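Search datasets, models, people...

# Kalura Backyard: camera and gripper trials in simulation

A data card for the garden half of the Kalura set, in which a simulated arm with a two-finger gripper looks across a lawn and we find out which camera mount was a bad idea.

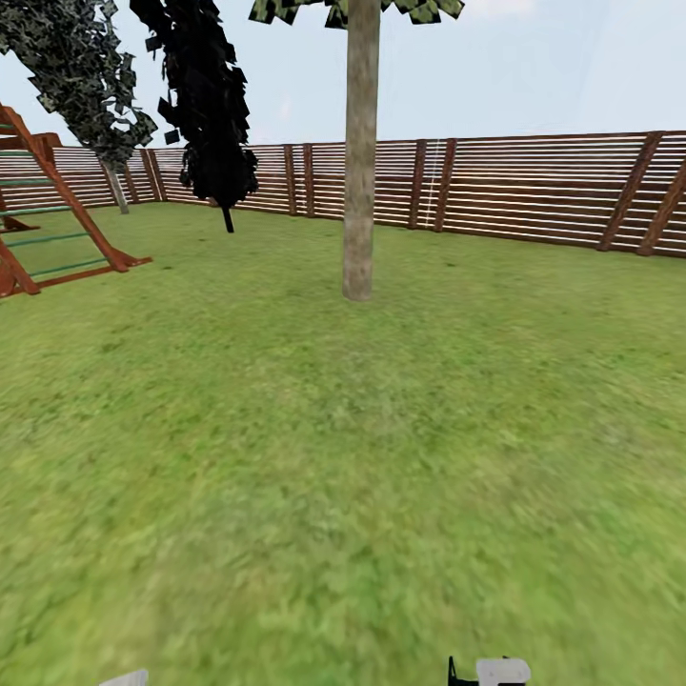

## What's in it

900 episodes rendered in one garden: grass, trees, a striped fence, a wooden climbing frame. Of these, 682 passed our checks and are in the main split. The rest are in `leftovers/`, which you are welcome to open if your week is going too well.

Each episode has:

- RGB from the hand camera
- joint positions and finger opening
- the controller name and its settings
- a start seed and a one-line note from whoever ran it

The notes are unedited. Several say only "hm".

## What we were comparing

Two grippers, two camera mounts, two controllers. All eight combinations were run, though not evenly. See `counts.csv` before you build an argument on any of them.

**Grippers.** Draria is the wide one with the long fingers. Jin is shorter and closes faster. Both are our own models. Jin won on small objects and lost on anything with a handle, and Draria did the reverse, so the meeting we held to pick one ended with us keeping both.

**Camera mounts.** The low mount sits close to the wrist and sees plenty of finger. The high mount sees more lawn and only the tips, low in the view. Policies trained on the high mount did better at long range and got vague during the last few inches, when a view of the fingers would have been handy. We had been warned about this by Vlasta Baláž, who had also drawn a diagram.

**Controllers.** `steady` is slow and arrives. `brisk` is quick and arrives near there. Settings for both are in `configs/`, including a value of 70 for the brisk damping term that was meant to be temporary in September.

## Known problems

- The grass is one texture and it blurs badly close to the camera. Don't use this set to learn anything about grass.
- Foliage is made of flat cards. Some of the leaves look ready for military service. A depth model trained elsewhere will have opinions about them.
- The fence stripes upset at least one of our feature trackers, which matched each slat to its neighbor and reported that the robot had moved sideways. It had not.
- The light is the same in every episode. We wrote a script to vary it and then forgot to call it.
- Frames where no object is in reach are kept on purpose. If you filter them out, the policy never learns to do nothing, and it shows.
- Contact forces are logged but should be treated as a rumor.

## Splits

`train` and `test` are divided by start seed, so the same garden appears in both. If you want to know how a policy copes with a strange place, you need a different place. The Tamitero indoor set uses the same file layout and was made for that job. It has a kitchen and better lighting, and we try not to be bitter.

## Loading

Unpack the archive, then point `load_kalura.py` at the folder. It reads one episode at a time. An older loader read everything at once and is still in the repo as `load_kalura_old.py`, mostly because two scripts depend on it and neither has an owner.

Images are stored in the order they were rendered. Joint logs run faster than the camera, so use the `nearest` option unless you enjoy interpolating. Finger opening is stored as a fraction, with 0 for closed. In the first release it was the other way round for Jin only. If your policy drops things with great confidence, check your version.

## Using it

Fine for: comparing camera placement, pretraining, testing a data loader, annoying a feature tracker.

Not fine for: claims about real gardens, real grippers or real children's play equipment.

Corrections go in the issue tracker. Please include the episode number and the mount, and say which gripper. "The arm one" has been tried.

980 downloads · 70 likes · 4 comments

Contact | © Kalura project | Back to top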